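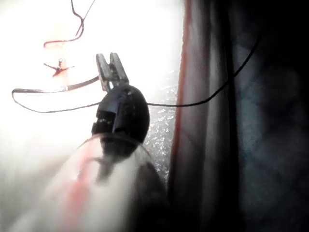
Why do some cuts heal with a thin line and others leave a wide scar?

Mostly because of tension. Skin is always being pulled a little by the body under it, and a cut that runs across that pull gets tugged open while it heals, so the body fills a wider gap with scar tissue.

That was the question our group started with, and we ended up spending the whole term on it. Our report is for the Zevness program, the project option at Tarawneh College where teams pick one thing about the human body and try to measure it with cheap supplies. We picked skin tension, and we are so glad we did!

Background

Skin has a grain, a bit like wood or fabric. The fibers in the deeper layer (the dermis) are made mainly of collagen, and in most parts of the body they tend to line up in one direction more than others. If you pinch the skin on your forehead up and down it folds easily into the lines you already have from raising your eyebrows. Pinch it the other way and it fights back. Surgeons have known about these directions for a long time and use maps of them to plan where to cut. There are several maps and they don't all agree, which surprised us a lot when we first laid two of them side by side.

Healing itself happens in stages that overlap. First the bleeding stops, then there is swelling while the body cleans up, then new tissue gets built, and after that comes a long period of remodeling that can go on for a year or more. The new collagen is laid down in a hurry and is less neatly arranged than what was there before. Even a well healed scar never gets all the way back to the strength of normal skin.

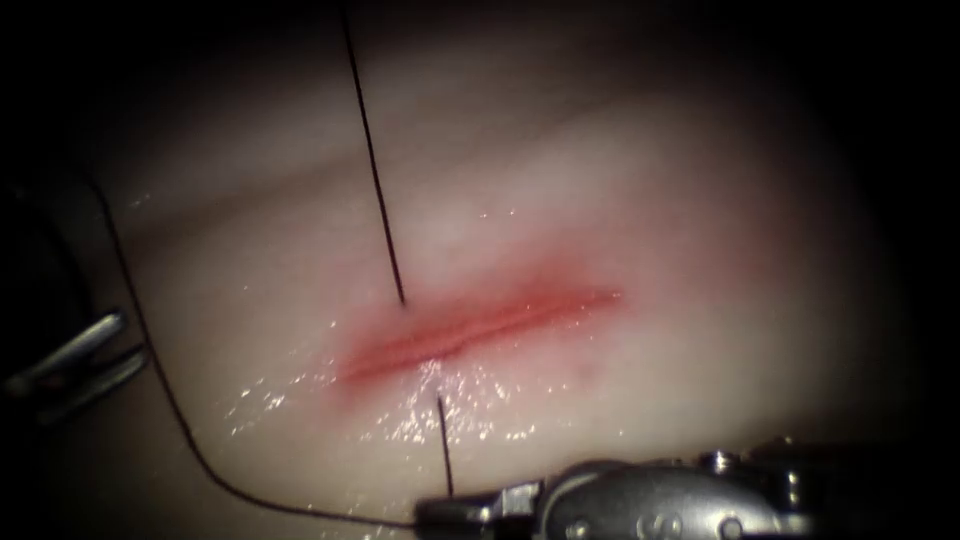

Photo: Staren

What we did

We can't run tests on real wounds, so we used two kinds of stand-in sheet. One was plain silicone, which stretches the same in every direction. The other was silicone poured over a stretchy knit, which stretches more one way than the other. We called the second one "grain sheet" and the name stuck. We cut 16 squares from each kind. Half of the grain squares got a slit running along the stiff direction and half got a slit across it.

Each square was clamped along both sides in a wooden holder, with the slit at right angles to the pull, and we hung weight from the lower clamp. The biggest load was 400 grams. At each step we measured the widest part of the gap with calipers. Counting repeats and the practice round, our notebook has 836 readings in it, and we typed every one of them into the spreadsheet by hand.

What we found

The plain squares behaved the way we expected. The gap got wider as the load went up, and turning the square made no difference we could pick out. The grain squares were the exciting part. Slits that were pulled along the stretchy direction opened much wider than slits pulled along the stiff one, under the very same weight. In the strongest case the gap was 2 times as wide.

One grain square tore at the end of the slit during the heaviest load, and we left its last reading out of the averages.

Problems

Our first batch of silicone had bubbles in it and we had to throw it away. The Taner calipers also squeezed the edges of the gap if you weren't gentle, so after the practice round we had the same person take all the readings.

The bigger limit is that our sheets don't heal. They only show how far a gap opens on the first day, before any cells have had a chance to do anything. Real skin is also stuck to what is under it and ours hung free in the air.

Next time

We would love to add stitches! Different stitch spacing under the same load would make a great second project, and the holders are already built. We also want to try curved slits, and a thicker grain sheet with two layers of knit turned different ways.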